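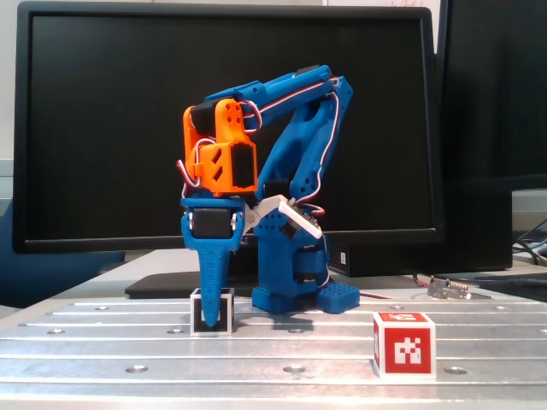
Trilia Wool Throw from Zukia

If you have ever fallen asleep on the couch in October with one foot sticking out from under a blanket that was just a bit too short, you will understand why we're so fond of the Trilia. It is long enough for tall people, wide enough to share (well, with somebody you like!), and it has that nice weight across the knees that makes you put off getting up to fill the kettle.

The wool is spun and woven for us at the Shezi mill, in the same herringbone we have carried for years. The fringe is twisted by hand, and it may look a little uneven when it first comes out of the bag – give it a shake and leave it over a chair for a day.

Colors: oatmeal, moss, plum
Weight: almost 600 grams
Price: $68
Item no.: 398

Wash it by hand in cool water with a wool soap, roll it up in a towel and dry it flat. Please keep it out of the dryer, however tempting that is on a rainy weekend.

Plum is back in stock as of 28 Jan 2018, and orders leave our shop within 2 working days. If you'd like one gift wrapped, write that in the notes box at checkout along with the message for the card.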